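Recording your first batch of pick-up demos

Last updated: July

Right, so you've got the arm bolted down and the leader handle paired, and now you want some examples worth training on. I've done this badly enough times (my first set at Plollari was 871 episodes and I binned nearly all of them!) that I can save you a bit of bother.

Start with one short task and write it down as a plain sentence, something like "put the flowers in the container". Home the arm, press record, do the task at a calm, steady pace, then stop as soon as the gripper has let go and backed off. Long pauses while you think get learned too, so practise a few runs with recording off.
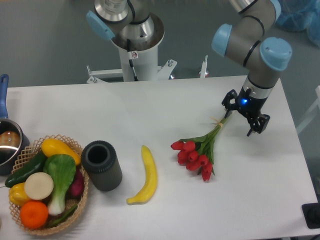 Variety matters more than sheer numbers, so shift things between episodes. Turn the target, swap its neighbours, leave a few distractors out. With the tulips lying diagonally I bring the jaws down over the stems, up near the end away from the flower heads, and I keep that same grip whichever way the bunch is pointing. The basket of toy veg and the banana can wander wherever they like, as long as they don't block the approach.

After every 13 episodes, play 3 back at double speed. Delete any with a fumbled grasp – don't keep them "just in case". Heidrun Plattner got me into that habit, and our current set stands at 1,723 clean ones.

Contact | © Riedl Workshop Notes | Back to top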